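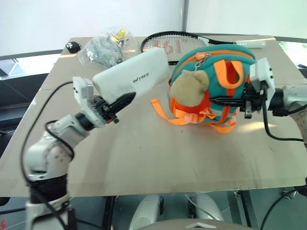
Head camera view from a packing episode, with the case by the left gripper and the backpack on the right.

Zoris Backpack Teleop, data card

Welcome, and thank you for taking an interest in this set! It holds 467 episodes of a two-armed robot being driven by a person through small packing and tidying jobs at a table, the sort of thing you do on the way out the door to practice (tennis racket, bag, a case that has to go somewhere).

Last updated 2/4/25 by Gaurav Shakya.

How it was recorded

Vitalii Melnychuk did most of the driving, using the Lytvynenko hand controllers, and I filled in when his shoulders gave out. Each episode starts with the arms apart and ends when the operator presses the pedal, or after 60 seconds, whichever comes first. There are 18 written instructions, and the objects get moved between episodes, so please don't count on the backpack being in the same spot twice.

What you get

Head video, joint positions for both arms, gripper opening, and the instruction as plain text. The whole thing unpacks to over 600 GB, so check your disk before you start (I didn't, the first time). The Skikomia loader reads it without any changes.

Things to know

Straps are hard. The long orange one likes to lie out across the table, and a fair number of episodes include a second or third try at it. We kept those in and marked them "retry" in the notes column. Clear plastic and pale table tops also gave our depth estimates trouble, so depth is left out of this release.

A second batch with the Prultisus grippers is planned for May. If you find a mislabeled episode, send me the episode number and I'll gladly fix it.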